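Ilby Writers' Room: progress report on the Fluvwood grant
March 17, 2023

Hello again! We're past the halfway mark, and I'm happy to say the novel-drafting group is busier than I'd budgeted for. We had 20 places and 19 people are still turning up, most with pages in hand (a few with excuses, but good ones).

The Notcombe workshop on dialogue went over so well that we ran it twice. The one on plotting didn't – too much talk from me, not enough writing – so I've cut my part to 10 minutes and given the rest over to exercises.
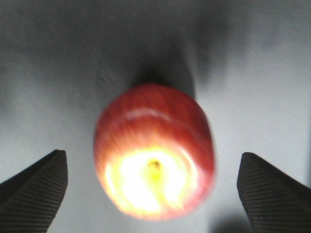
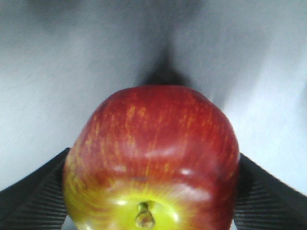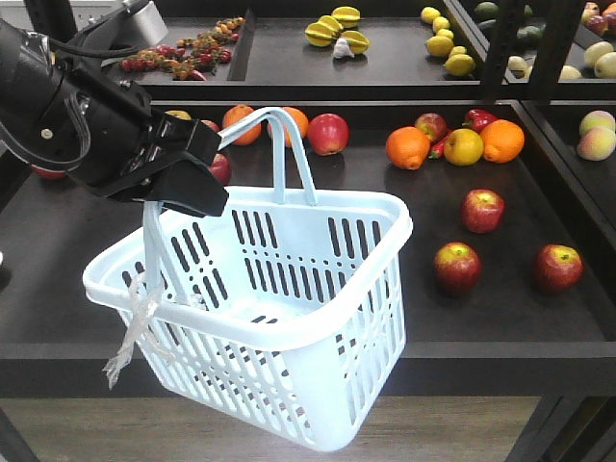 Apples and the shopping basket

The anthology is where we've slipped. Grgić, our printer, needs final files 2 weeks earlier than planned, and I've still got nearly half the stories to copyedit. I've moved some of the travel money over to pay for a proofreader. Receipts are attached, and the new budget sheet is on the last page. Please let me know by the end of March if you'd like it done differently.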